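Print this article | E-mail to a friend

We use cookies to improve your visit. By continuing to browse, you accept our cookie policy.

Tea, eventually

The open day at Wisel began at ten, and by a quarter past I had been offered coffee by four humans. The machines were running late.

Wisel teaches grippers to do housework, and on Saturday it let the neighbours in to watch. I was handed a name tag and pointed towards Riet Jacobs, who runs the table-clearing bench and has the patience of a kindergarten teacher in flu season. Her team has logged 2,373 attempts at clearing up after tea. "Ask me how many cups," she said. I asked. She changed the subject.

The day's job was a cup, a saucer and a cream tray with "Rabbit" written on it in curly script, followed by a little carrot. I have seen defence equipment demonstrated with less suspense.

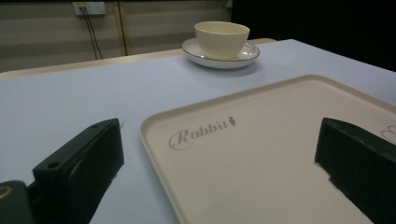
Thijs De Haan, who writes the software, explained that trays are harder than they look. A flat thing on a flat table gives two fingers very little to hold. My own kids have been making this argument for years, usually from the couch.

There was a talk at noon – 190 chairs, good sandwiches – and a man behind me wanted to know when he could buy one. Jacobs told him to come back in May and ask again. He wrote it down.

I went home and did the dishes by hand. It took two attempts.

Print this article | E-mail to a friend

Comments (3)

Roos Dijkstra: Does it do the pans? Asking for my whole household.

Kristof Timmermans: I was there. The sandwiches were average.

Cleiton Honorato: Where can I get the rabbit tray?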